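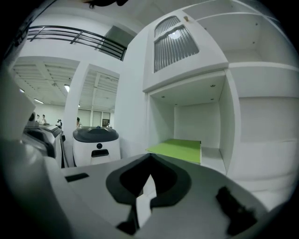

Flellorer Institute of Interior Practice
Course 416: Built-In Storage and Display
Handout 7: Reading a Wall Unit

Purpose of this handout

Students often begin a storage project by drawing doors. This handout asks for a different order of work. Before any drawing is made, the existing unit should be read as a set of openings, each with its own use, light and reach. The notes supplement the October lecture and should be brought to the studio session.

1. Terms

A built-in is a unit made for one position. It meets the wall without a visible gap and is normally finished to match the room. A cubby is an open compartment closed at the back and sides. A louvered door carries slats, set either horizontally or vertically, in place of a flat panel. The front lip is the forward edge of a shelf or compartment floor. Students are expected to use these terms in written work. "Nook," "hole" and "box" will be marked as imprecise.

2. Closed and open storage together

Most units of any size combine the two. In the white unit that opens this handout, a louvered cabinet stands directly over an open compartment, with shelves and cubbies to the right. The slats are vertical and gray, and the small knob is brass-colored. Everything near it is matte white, so the door reads as the one patterned surface in the group.

Placing the closed part high and the open part beneath it suits objects that are used often. Daily items go in the opening, and reserve stock goes behind the door. The Rumby method, covered in the second lecture, reverses this arrangement for households with small children. Either may be proposed in the assignment, provided the choice is argued.

3. Lighting a compartment

The open compartment has two small round recessed lights in its ceiling, one toward each side. With a pair, the back wall can be lit evenly, as it is in this unit, and a tall object placed in the middle is less likely to throw a single hard shadow. A plain back wall helps. Wallpaper, mirror or stone behind a display will compete with whatever is put in front of it.

Students should record the following for every lit opening they survey:
Number and position of fittings
Whether the light reaches the front lip
Reflections on nearby surfaces (slatted doors are a frequent source of glare)
Location of the switch, if it can be found

4. Floor surfaces and liners

A removable board or mat protects a painted floor and allows the color of an opening to be changed at little cost. Lime green against white, as in the lit compartment, is a strong choice and draws the eye to the bottom of the opening first. Fit matters as much as color. The liner there comes forward to the front lip, and part of it hangs slightly past the left edge of the opening. An overhang of this kind can catch a sleeve or tip a light object, and it should be noted in any survey. Liners are to be measured at the front and again at the back, as few compartments are perfectly square.

5. The unit and the room

Built-ins in rooms with an upper level need particular care, as they may be viewed from above as well as from the floor. Where there is a mezzanine, the tops of cabinets should be finished and kept clear. Railings also set up strong lines. Black metal with horizontal bars, for instance, will be seen against white joinery from many parts of a room, and elevations should include it – a unit drawn alone on a blank sheet gives a false idea of its weight.

6. Assignment

Select one built-in unit to which you have regular access. Prepare a measured elevation, a list of openings using the terms in Section 1, and a written reading of no more than 387 words. Propose one change to the lighting or to a compartment floor. Changes to the doors will not be accepted at this stage.

Submit work to the Begay Room before 4 p.m. on the due date posted there. Sample liners may be borrowed from the Bokemier materials library under shelf number 3709 and must be returned flat.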